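The corner behind the desk

March 14, 2019

Since we moved to the flat in Grirville I have promised myself to put the small room in order. The desk is good, the chair is good, but the corner by the wall is where everything goes when I have no better idea. My cousin Gediminas visited in the evening and asked if I was opening a repair shop.

So I made a tea and started. My first rule is to look before touching, because last time I pulled one grey cable and the internet went away for 2 hours. 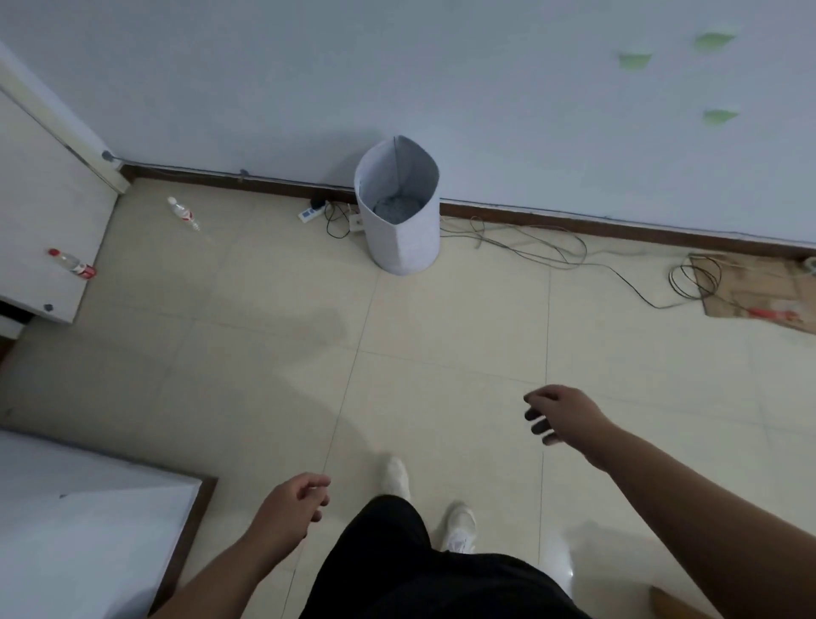 The corner before I moved anything. The green notes are my reminders.

I am fond of the tall white wastebasket. It is soft, with a folded look, and its opening never stays round. It will keep its place by the baseboard. The cables are the real problem. They go from the power strip along the wall and make knots with one another, black and gray together, and I do not remember any more which one belongs to what.

The flattened cardboard was meant to protect the tiles while I was fixing a shelf. This was in May, so you can see how fast I work. Now the coil of black cable lives on it.

My plan is simple. I will write a label for each plug, tie the cables with fabric strips (I bought a roll for 36 cents at the market, a good colour too, dark blue) and put the cardboard out for recycling. The green notes can stay on the wall until I have done what is written on them.

Aušra says I should buy a proper cable box from Luik. Maybe later. First I want to try with the strips, and I still have to find where I put my marker.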